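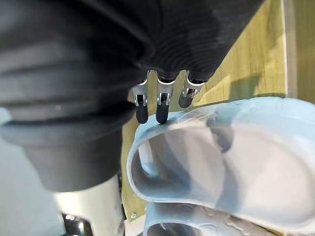

旧平板刷机记:Skarumby 十寸板终于复活了

抽屉里那台 Skarumby 十寸平板,上个周期末考完试之后我就一直惦记着。官方系统停在很老的版本,浏览器打开新闻网站要等半天,输入法弹出来的时候整个屏幕会顿一下,视频软件干脆提示“您的设备不再受支持”。可它的屏幕真的好啊!颜色很正,喇叭也响,就这么扔了我舍不得。于是十一月里挑了个晚上,泡了一壶茶,决定给它刷第三方系统。

先交代一下型号。我的是带 4 GB 内存的 Wi-Fi 版,背面小字写的是 Linddale 代工那一批。同名的还有一个插卡版,分区表不一样,刷错了基带会丢,论坛里有人中过招,所以动手前一定先进“关于平板”看清楚版本号。我的版本号最后三位是 609,下面写的所有步骤都只在 609 上试过。别的尾号我没有机器,不敢乱说。

准备的东西不多:一台电脑(我用的是 Linux,Windows 的朋友要另外装驱动),一根能传数据的线,还有刷机包。线这一项我要多啰嗦两句!我头一次失败就是栽在线上,那根线充电没问题,电脑也能认出设备,可是一传大文件就断,报的错还五花八门,害我查了一个多小时驱动。换了一根短的,一次就过。

系统我选的是 Darnis。选它主要是因为维护这个机型的 Desta Gebretsadik 更新很勤快,每个月都有安全补丁,更新日志也写得明明白白,修了什么、还有什么没修,全都列出来。目前已知的问题是自动亮度偏暗,还有蓝牙耳机偶尔要连两次。对我来说都不算事。

备份。平板里我以为没什么东西,结果翻出来 3,433 张照片,好多是以前用它扫的课堂笔记。我先用数据线整个拷到硬盘上,又抽查着打开了十几张,确认能看才往下走。解锁会清空全部数据,没有后悔药,这一步千万别偷懒。

接下来是解锁。打开开发者选项,把“OEM 解锁”和“USB 调试”都勾上,关机,然后同时按住音量下和电源键,等屏幕上出现一行小字就松手。Skarumby 比较大方,不用申请解锁码,也没有等待期,在电脑上输入这一条就行:

fastboot flashing unlock

平板上会弹出警告,用音量键选“是”,再按电源确认。它会自己重启,清空数据,回到开机向导。向导不用走完,直接再关机,重新进刚才那个界面。

然后刷恢复环境。我用的是 Habte,触控支持得很好,界面也有中文。把下载的镜像改个短一点的名字,放在当前目录:

fastboot flash recovery habte.img

刷完不要让它正常启动!我第二次失败就在这里,顺手按了重启,原厂系统一开机就把恢复环境覆盖回去了,又得重来。正确的做法是拔掉线,按住音量上和电源键,直接进 Habte。

进去以后选“格式化数据”,手动输入 yes 确认,返回主菜单,选“侧载”,电脑上输入:

adb sideload darnis.zip

电脑这边的进度条走到 47% 左右可能会停很久,有时候干脆就结束了,看起来像失败。别拔线,看平板屏幕上的提示,只要写着完成就是成功了。Joyce Ogola 在她的教程里专门用红字标过这一点,我当时扫了一眼没在意,等真停在那里的时候还是紧张得不行,哈哈。谢谢 Joyce,她那篇写的虽然是另一款手机,可思路全都通用,讲得特别细。

需要应用商店的话,在重启之前接着把对应的扩展包也侧载进去。先开机再补装会不停报错,只能重新格式化。我没装,用的是开源应用仓库,阅读器、播放器、RSS 都有,够用了。

第一次开机比较慢,开机动画转了好几圈,我去把茶续上,回来就看到欢迎界面了。那一刻真的很开心!

说说用下来的感觉。打开网页快了很多,滑动也跟手,分屏左边看 PDF 右边记笔记完全没问题。待机进步最大:晚上充到 100 放在桌上,第二天早上起来几乎没掉。原厂系统里那一堆删不掉的预装软件没有了,存储空间一下子宽敞起来。手写笔也认,压感正常,就是笔侧面的按键默认没有功能,要到设置的“输入”里自己指定,我设成了橡皮擦。

视频方面要提醒一下,解锁以后部分视频软件只能放标清。我平时主要看本地文件,影响不大,拿它专门追剧的朋友要想清楚再动手。银行类软件我没在平板上试过。

评论区上次有人问能不能刷回官方。可以的,官网支持页能下到完整包,解压后有一个脚本,在解锁状态下运行就行。但千万不要在第三方系统还在的时候重新上锁,那样大概率开不了机,先刷回官方、确认能正常进桌面,再考虑上锁。

下一步我想试试给它调一下色温和自动亮度曲线,Desta 在更新日志里留了一个测试版的链接,据说偏暗的问题在里面已经改了。等我装上用几天,再来更新这篇。有同款 609 的朋友也欢迎留言,告诉我你们的蓝牙是不是也要连两次!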